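Handheld gripper demonstration 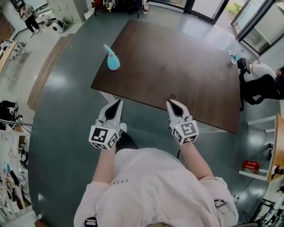 A demonstrator with a marker-tracked gripper in each hand at a table holding a spray bottle.

Handheld gripper demonstration is a method of teaching a robot a manual task in which a person performs the task directly, using one or two grippers held in the hands. The grippers are built to match, or closely resemble, the ones fitted to the robot. The movement of each gripper is recorded along with video, and the recordings are later used to train a control program, usually called a policy. No robot arm needs to be present while the task is being shown.

The method belongs to a wider group of techniques known as learning from demonstration or imitation learning. It is often compared with teleoperation, in which a person drives a real robot from a distance, and with kinesthetic teaching, in which a person takes hold of the robot's arm and moves it through the task.

Equipment

A handheld gripper usually has two fingers that open and close by means of a trigger or a sliding grip. The fingers are kept the same shape as those on the robot, so that an object sits in them the same way in both cases. Many designs are made largely of printed plastic.

The position of the gripper has to be known at every moment of the recording. One common approach is to attach a cube or plate covered with square black-and-white patterns, called fiducial markers. A camera that sees one or more of the patterns can be used to work out where the gripper is and which way it is turned. A cube has the advantage that at least one face is likely to stay in view as the hand rotates. Other systems use a camera on the gripper itself, inertial sensors, or infrared tracking, and some combine several of these.

A camera may also be worn on the demonstrator's head. This gives a view of both hands and the work surface similar to the one a two-armed robot would have from a head-mounted camera.

Procedure

A session starts with calibration, in which the cameras and grippers are matched to a common set of coordinates and their clocks are aligned. The demonstrator then carries out the task many times. Each attempt is called an episode and is stored separately. Typical tasks include picking up bottles, folding cloth, wiping a surface, and passing an object from one gripper to the other.

Starting positions are changed between episodes. A bottle may be stood up, laid on its side, or turned to face another way, and unrelated objects may be left on the table or taken off. Policies trained on a single arrangement tend to fail when the arrangement changes.

Episodes are checked before use. Those in which tracking was lost, the object was dropped, or the demonstrator used a finger in place of the gripper are normally removed. In the Prakcombe collection, a set of household tasks recorded by a group under Albertina Rebelo, 1053 episodes were recorded and 161 were rejected, most of them for tracking loss when one hand passed in front of the other.

Comparison with teleoperation

Handheld recording is generally faster than teleoperation. The demonstrator feels the weight of the object and the contact with the table, and there is no delay between hand and gripper. The equipment is also easier to carry, so recordings can be made in ordinary rooms.

The main drawback is that a person can make movements the robot cannot. An arm may reach the end of a joint's range or may be unable to follow a quick turn of the wrist. Teleoperated recordings do not have this problem, as every movement in them was made by the robot itself. Some groups use both — a large handheld set for general training and a smaller teleoperated set for correction. The Fedari project, led by Oluwatosin Ekpo, followed this pattern with over 3000 handheld episodes and 238 teleoperated ones.

Limitations

Marker tracking depends on lighting and on a clear view. Glossy floors and tabletops can produce reflections that interfere with detection, and fast motion blurs the patterns. Transparent objects such as water bottles are hard for depth cameras to measure, although they can often be handled by policies that use color video alone.

Most handheld grippers do not record force. Tasks that depend on how hard an object is squeezed, such as working the trigger of a spray bottle, are therefore harder to pass on to a robot than tasks that depend mostly on position.

See also

Imitation learning
Kinesthetic teaching
Motion capture
Teleoperation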